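Incident Notes: Loss of Grip During Table Cleaning at the Jedosville Test Room

Regular readers of this blog will know that my entries from the Iltik project tend to concern work that went as planned. This entry concerns a fault. I have waited until the review was closed before writing about it, and the views given are my own and do not represent those of Fastis or Desmet.

Background

The task under test in September was the cleaning of a glass tabletop. The robot steadies the table with its right hand and wipes the surface with a cloth held in the left. Glass was chosen at the request of Desmet, which intends to place similar tables in its waiting areas. Up to that point we had completed more than 31 hours of supervised operation on laminate tables with no reportable event.

What Happened

Shortly after 3 p.m. the right hand released the edge of the table while the left arm was still pressing on the glass. The controller raised fault 1690, which indicates that the measured grip force and the commanded grip force no longer agree. The correct response to this fault is for both arms to hold position. The right arm held. The left arm continued its stroke for 2 seconds, and the table was pushed out of place before the operator reached the stop button.

The glass did not break and no one was hurt. The operator, Luuk De Bruijn, was standing outside the marked area, as the procedure requires. He pressed the stop without entering the area, cut power to the arms, and called me from the corridor. I wish to record that his conduct was correct in every respect.

Cause

The review identified a problem in the way the two arms share fault messages. Each arm keeps its own list of faults that require a hold. When the list for the right arm was updated in the summer, the list for the left arm was not. The left arm therefore received the message and treated it as information only. I approved that update myself, on the strength of a test that exercised one arm at a time. The test was not adequate for a task in which both arms act on the same object.

The reason for the loss of grip is less certain. The finger pads had been cleaned that morning, and residue from the cleaner may have reduced friction against the glass. We were unable to reproduce the slip with fresh pads, and the report lists this point as open.

Work was suspended for 4 days. Testing resumed at reduced arm speed, with the right hand again on the near edge of the glass and the cloth on the left side. 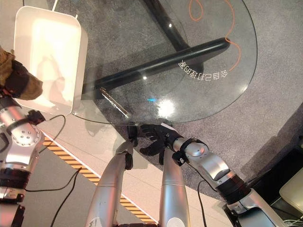
Changes Now in Effect

Both arms read from a single fault list, and the controller will not start if it finds a second one. Any change to that list must be tested with both arms in contact with the same object. Finger pads are wiped with plain water only and inspected before each session. The operator may not carry out any other duty while the arms are powered.

Colleagues elsewhere who run two-armed equipment with separate fault tables are advised to compare them. Ours had differed for several weeks before the difference mattered. The open question on grip will be taken up again when the new pads arrive, and I will post the results under the Iltik heading.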